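Roslow Staff Pack 378 School Bags for Local Families

The Roslow studio closed its books for an afternoon on 21 July 2021 so that employees could take part in the firm's first school supply drive, organized with the Hilberg Family Center. By the end of the day, 378 backpacks had been filled and labeled by grade level, ready to be handed out before classes resume.

The drive was proposed in the spring by Graciela Ulloa, an account manager at the studio, after a client meeting at which the center's waiting list was discussed. Last year the center received requests from 222 households for help with school items and was not able to meet all of them. Roslow agreed to cover the cost of the bags, and two of its clients, Vostow and Esteves, contributed notebooks, pencils, rulers and lunch containers.

Employees from the design, print and accounts teams worked in shifts in the ground floor meeting rooms. Each bag was packed against a list supplied by the center, with separate lists for elementary and middle school students. Older students also received a calculator and a set of folders. In all, 76 members of staff took part, including several from the evening production team who came in early.

"We are grateful to everyone who gave up desk time to help," said Benedita Salgado, managing director of Roslow. "Our clients were quick to offer support, and the center gave us clear guidance on what families need. We hope to do this again."

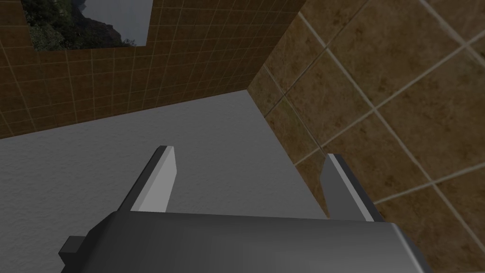 Raquel Peixoto

Vostow arranged delivery of the finished bags to the center, where they will be stored until distribution begins. Families who are already registered do not need to apply again. They will receive a letter with a collection time and should bring the letter with them. Families who are not registered may contact the center's front desk during regular office hours.

Tiago Amaral, program director at the Hilberg Family Center, thanked the three companies for their contribution and noted that demand tends to rise in the last weeks before school opens. A further 30 bags have been set aside for children who enroll after the start of the term - a group that has often missed out in past years.

Esteves has also offered to print the center's fall activity guide at no charge. The guide lists after-school programs, homework help and adult evening classes, and will be designed by Roslow's junior creative team under the direction of Margarida Gouveia. Printed copies are expected in September and will be available at the center and at the Roslow reception desk.

The school supply drive forms part of the studio's community program, under which each employee may use two paid days a year for service with a local organization. Earlier projects have included a book collection, a garden cleanup at the center and a series of free sessions on résumé writing for adults returning to work.

Businesses that wish to donate supplies or services to the Hilberg Family Center can write to the program office by mail or leave a message at the front desk. The center is currently seeking winter coats in children's sizes, art materials and unused gym bags. Donated items should be new and, where possible, in their original packaging.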